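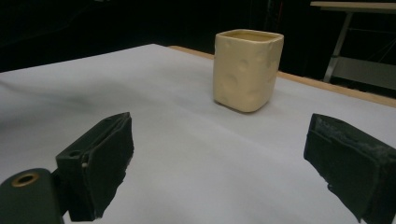 Cup station, dimpled cup ahead of the green fingers.

PRE-PURCHASE INSPECTION CHECKLIST – HAND-HELD GRIPPERS AND TABLES

Site: Loludholm, back workroom
Filled in by: Gunnlaugur Ragnarsson
Copy to: Ívar Hauksdóttir (she signs the orders)
Date: 6/26/25
Budget line: small equipment, ceiling 2000 before shipping

Marks used: OK, WATCH, BUY, HOLD. My comments go under each line and they run long, sorry Ívar, you did ask for them this time.

SECTION A – FINGERS AND PADS

A1. Inner pads flat and seated – WATCH
The left one is still flat but it's scuffed and the edges have started to fray a little. I wouldn't pull it out of service over that. I would like a spare set sitting in the drawer before we get to the point where I have to, though, and right now the drawer has an old tape measure in it and that's it.

A2. Finger surfaces clean – WATCH
Whitish specks on the right finger, mostly along the top edge. Could be dust, could be rubbed spots, and I'm not going to guess on a form. Wipe with a damp cloth, look again, write down which it was. If it's wear, it goes on the order with A1.

A3. Metal ring in the mount – OK
Brass-colored one on the left side. Please put the ring on the parts list by name, whoever does the quote. Last time we bought mounts we forgot to ask if the rings came with them and they didn't, and I spent a very boring afternoon on the phone with Prullow.

A4. Spare finger set on hand – BUY
Nillberg quotes 300 for a set of 2. Kvaran is cheaper on paper but charges for the pads separately, so by the time you've added those you're right back where you started. My vote is Nillberg. Ask them if the price holds until November, because if it does we can split this over both halves of the year and nobody upstairs has to be bothered.

A5. Color match with existing set – not applicable
Ours are dark green. I don't care what color the new ones are. I'm told the people who look at the recordings do care, so check with them before ordering and get the answer in writing!

SECTION B – TABLES AND COVERS

B1. Cover lies flat – WATCH
White cover on the cup table has faint wrinkles toward the left. Fine for an upright thing like this cup. I'd be fussier with the flat stuff (coasters, lids) and I want it smoothed out before anyone starts on those.

B2. Cover reaches the table edges – WATCH
You can see a strip of light wood along the back and the right. Either we buy wider or we decide we're happy with it. I'm happy with it, but the setup sheet says full cover, so one of the two has to change. Changing the sheet costs nothing. Just saying.

B3. Cover stock for the next round – BUY
We need 52 covers to get through the plan, one a week. Please don't let anyone order the thin ones again to save a bit. They crease when you look at them and then people use two at a time, so there goes the saving.

B4. Second table – HOLD
Somebody put a new table on the wish list. The one we have with the slanted metal leg does the job and I'd rather spend the money on fingers. Take this off unless somebody can tell me what we would put on it.

B5. Cables clear of walking paths – WATCH
Walk the floor with a flashlight before each session, especially under and behind the tables. A bag of clips costs next to nothing, so I've added one to the order and I'm not asking permission.

SECTION C – LIGHT

C1. Light on the work surface – OK
The cup throws a soft shadow around its base and the glaze still looks like what it is, pale yellow and shiny. Good enough for me. No new lamp this year.

C2. Light behind the work surface – HOLD
Very dark back there, nearly black past the table. I go back and forth on this one. A cheap floor lamp would let me find things I've dropped, but it would also change the look of every recording from here on, and that's a decision for more people than me. Left as HOLD, bring it up when we do the November numbers.

SECTION D – TEST OBJECTS

D1. Object free of chips before use – check each time
Turn it all the way around in your hands first. The dimpled cup has round dents pressed into its sides (it looks like a block of cheese and everybody calls it the cheese cup now), and those are part of the design, so please stop reporting them as damage. I have had that form twice.

D2. Mix of shapes – BUY
The cheese cup is squarish with rounded corners, and that's a nice change from plain round mugs. I'd like a few more odd ones: something with a narrow neck, something with a big handle, something soft. Thrift store is fine, keep the receipts, put them in the envelope and NOT in the drawer with the tape measure.

D3. Replacements for breakables – BUY
Ceramic will break sooner or later and it should be in the budget from day one. I've folded it into D2. If we don't use it, wonderful, we buy more fingers.

SECTION E – BEFORE THE ORDER GOES OUT

[ ] Written quote from Nillberg, pads and rings listed separately
[ ] Written quote from Kvaran, same list, so we can lay them side by side
[ ] Prullow asked for a lead time only (they're slow and I'd like that on paper)
[ ] Specks from A2 wiped and result written in
[ ] Setup sheet or cover size changed, see B2
[ ] Color question answered, see A5
[ ] Shipping to Loludholm included in every quote – we're out of the way and it adds up
[ ] Total still under the ceiling

If the total comes out over, cut D2 first, then the clips. Leave A4 alone please. I can find cups anywhere, but I can't find fingers on short notice.

Initials: G.R.
Second check: open, waiting on Ívar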